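Chapter 4
Measuring: Why Your Cup Is Not My Cup

Chapter goals
After reading this chapter you should be able to tell volume from weight, explain why flour is the worst offender in the pantry, and convert a family recipe without starting a family argument.

Every cook believes that he or she measures correctly. Ourania Petridis, who taught the evening baking class at Kirkcombe for longer than the ovens lasted, liked to open the first session by handing out the same bag of flour and the same tin cup and asking for "one cup, please." She then weighed the results in front of everyone. Friendships were tested.

Flour is a powder with air in it, and the amount of air depends on how it has been treated. Scoop straight from the bag and you press it down. Spoon it into the cup and you let it fall lightly. The old books ask for "a heaping cup," which means whatever the author's grandmother thought it meant.

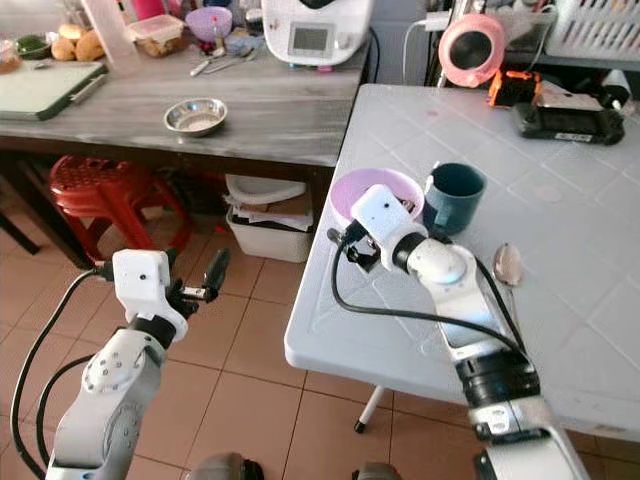
Figure 4.1 Pink plastic bowl.

Volume and Weight

Volume is how much room a thing takes up. Weight is how hard it pushes down on the scale. For water the two get along nicely, and this has misled people for centuries. A cup of honey and a cup of puffed rice fill the same space, but you would not want either one dropped on your foot, and you would mind the honey more.

Liquids belong in a clear jug with lines on the side, read at eye level. Bend your knees. Reading from above gives a wrong answer, and it gives it with great confidence.

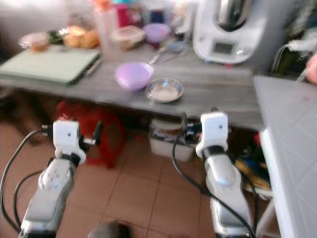
Kitchen Arithmetic - Chapter 4 - page 90

Dry goods are best weighed. Set the bowl on the scale, press the button that returns the display to zero, and pour. The bowl's own weight is called the tare, and forgetting it is the most common mistake in the exercises at the end of this chapter. Tomás Brophy, who checked our answer key, made it on problem 2 and has asked us to say that the light was poor.

A light bowl suits a small scale. Steel bowls are sturdier, though a large one may use up much of what a cheap scale can carry before any food arrives. 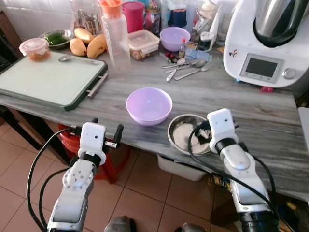

Scaling a Recipe

Doubling is easy on paper. Twice the flour, twice the water, twice the salt. Baking time refuses to join in, as does the size of your pan. A loaf made with double the dough does not need double the hours, and anyone who tries it will own a doorstop.
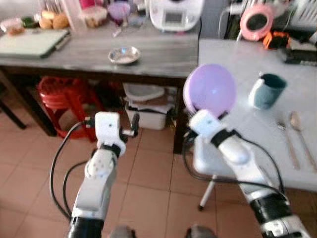
Halving brings its own trouble, chiefly the egg. Beat it first, weigh it, and use half. The rest can go into tomorrow's breakfast or, if you follow the Kirkcombe tradition, into the back of the refrigerator until May.

Before going on, find a recipe at home that uses only cups and spoons. Measure its flour twice, once scooped and once spooned, and write down both weights. Keep the paper. You will need it for Section 4.2, where we work out which of the two the author had in mind.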